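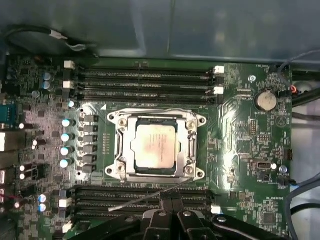
Chapter 4
Hands Inside the Machine: Planning a Robot Task Around Real Hardware

In the last unit your team taught an arm to pick up wooden blocks. Blocks are forgiving. You can grab one a little crooked, drop it from an inch up, or bump its neighbor, and the worst you get is a messy table. This chapter moves the arm to a computer board, and we think it is the most fun you will have all year.

The work in this chapter comes from the robotics club at Kurkmont, a school where students meet after class at 4:00 p.m. and have to be pried away from the bench at dinner time. Their project is called Zamudio, after the street the school faces. The goal sounds simple enough: get an arm with two fingers to do small service jobs on a computer, the kind a person does without thinking much about it. Seating memory is the one they argue over most, so it is the one we will follow.

By the end of the chapter you should be able to break a hand job into steps a robot can follow, pick good landmarks for a wrist camera, and write a test log that somebody else can read.

4.1 Start with your own hands

Before Yareli Cervantes let her team write a line of code, she made everyone put a memory module into a practice board by hand, slowly, while a partner wrote down every motion. Try it yourselves if your class has an old board to spare (unplugged, with a grounding strap on your wrist!). Most people guess that the job takes three steps. Yareli's team ended up with 11:

"Find the slot. Check that the latches are open. Pick up the module by its edges. Turn it so the notch matches the key in the slot. Bring it over the slot. Tilt it level. Lower it until it touches. Feel for both ends sitting in the grooves. Push one end. Push the other end. Look at the latches again."

Notice how many of those are looking or feeling steps. Only a few involve moving anything very far. When students first plan a robot task they tend to write down the moves and skip the checks, and then they wonder why the arm pushes happily on a module that is sitting sideways.

4.2 What the wrist camera gives you

A camera on the wrist goes wherever the hand goes. You get a close view of the work, and you get it from the side the fingers are on. The price is that the fingers block some of what you most want to see, and the picture changes completely each time the wrist turns. Memory slots that run across the view in one pose run up and down in the next, and a program that looks for "long dark stripes going left to right" will be lost.
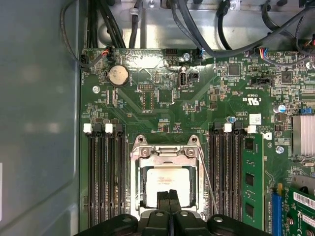
So you need landmarks that still make sense after a turn. Rodrigo Alcaraz, who wrote the club's vision code, began with the memory latches. He liked that white ones and black ones take turns along the ends of the slots, which gives the program a pattern to match instead of a single spot. The processor socket was his second choice, being big, silver, and sitting between the two banks of slots. The coin-cell battery became the third. It is round, so it looks much the same whichever way the camera is turned, and it is off to one side, so it tells you which end of the board you are looking at.

Shiny parts caused trouble. Metal throws back the room lights, and a bright streak across a board can look a lot like an edge to a simple program. Si-woo Seol spent most of December on this one problem and loved it. His fix was to take several views from slightly different angles and keep only the edges that showed up in the same place on the board every time. Glare slides around when the camera moves. Real edges stay put.

4.3 Empty or full?

Here is a question that sounds too easy to bother with: is there a module in this slot? A person glances and knows. For the arm, an empty slot is a long dark channel, and a filled one has a thin board standing up out of it. Seen from straight overhead, the two can be surprisingly close. Tilt the view a little and you may catch the face of the module and the chips on it.

Yufang Jiang collected 1,133 small pictures of slots for the club's checker and sorted them by hand into two folders, plus a third folder she named "ask Elvia." Elvia Esquivel is the club's adviser. The third folder had 109 pictures in it by the end, and going through them together taught the team more than the easy ones did. Several got thrown out. Others led to a new rule: when the checker is unsure, the arm stops and takes a second look before it touches anything.

Try This 4-A
Choose a small job you do by hand, such as putting a battery in a calculator. Have a partner write down every motion and every check. Trade lists with another pair and follow theirs exactly as written. Circle each place where you had to guess.

4.4 Keeping a test log

A good log entry says what you tried, what you expected, and what you got

Related in this unit
Chapter 3: Blocks, Bins, and Soft Landings
Chapter 5: How Hard Is Too Hard? Force and Touch
Project Sheet: Build a Practice Board Stand

11 comments | 4 shares

Evum Classroom Readers | Contact the editors | Back to top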